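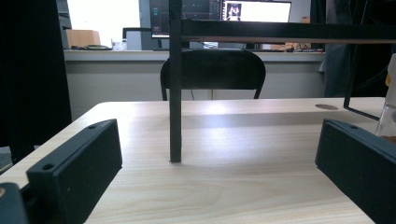
Home Food Science, Unit 6
Water in Dry Foods

Rulley Evening College
Handout for the session of 2 October 2025

Read this before the session. It covers the same ground as the first half of the talk and leaves out the worked problems, which are on the separate sheet.

1. Why "dry" is a loose word

Almost every food sold as dry still holds some water. Flour, rice, milk powder and dried beans all have it. What matters for storage is how tightly the water is held. Water bound to starch or protein is hard for mold and bacteria to use. Water that is free to move is easy for them to use.

Food scientists call this measure water activity. Pure water has a value of one, and a food with no available water would have a value of zero. Two foods can hold the same weight of water and have very different water activities. Jam is the usual case — it is plainly wet, but the sugar holds so much of the water that most bacteria cannot grow in it.

Do not mix up water activity with moisture content. Moisture content is a weight, given as a percentage of the food. Marks were lost on this in the August test.

2. Trading water with the air

A dry food left open will take up water from damp air and give it up to dry air. It keeps doing so until the two are in balance. At balance, the water activity of the food matches the relative humidity of the air written as a decimal. In a room at 50 percent relative humidity, crackers, flour and sugar left out long enough all reach the same water activity, though each will hold a different amount of water.

How fast this happens depends on the surface open to the air, the depth of the food and the temperature. A thin layer on a plate changes quickly. The middle of a full sack changes slowly, and the outside can cake while the center is still free-flowing.

For all problems in this unit, take room temperature as 21 degrees Celsius unless the sheet says otherwise.

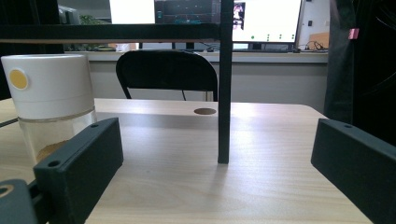 Pale wood-grain tabletop with a rounded front corner.

3. Caking and clumping

Powders cake in more than one way. Salt and sugar are crystals. When the air is damp enough, a thin film of water forms on each grain and dissolves a little of it. When the air dries out again, the film leaves solid bridges behind, and the grains are stuck together. One damp spell followed by one dry spell is enough to do it.

Milk powder behaves differently. Much of the sugar in it is not in crystal form. As it takes up water, it turns from a hard glass to something soft and sticky, and the particles join where they touch. Heat has the same effect, so a cupboard over a stove is a poor place for it.

Flour clumps mostly by packing down under its own weight. Those clumps break up in a sieve. Clumps that do not break up, or that smell musty, mean the flour has been wet and should be thrown out.

4. Containers

A container slows the trade with outside air, but it also holds air of its own.

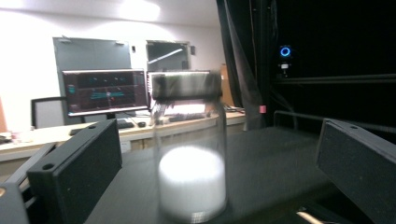
The space above the food is called headspace. The air in it carries some water vapor, and that vapor will settle into balance with the food once the lid is on. The amount is small compared with what comes in each time the lid is opened. Take a clear glass jar filled to roughly the bottom third with something white: most of what is under the lid is air, and a good part of it is swapped for room air at every opening. The same food in a smaller jar would meet much less. Glass itself lets through no water vapor that we need to count, so the weak point is the seal.

Plastic bags vary a great deal. Thin film passes vapor slowly all the time, even when sealed well. Paper hardly slows it at all. Metal tins are as good as glass as long as the lid fits.

5. For the session

Bring your notes on Unit 5 and a calculator. Problems 6 to 10 on the sheet will be done in pairs. The sorption curves for flour and milk powder are in the Fesuritz course pack, filed at the front desk. Late work goes in the tray marked Unit 6.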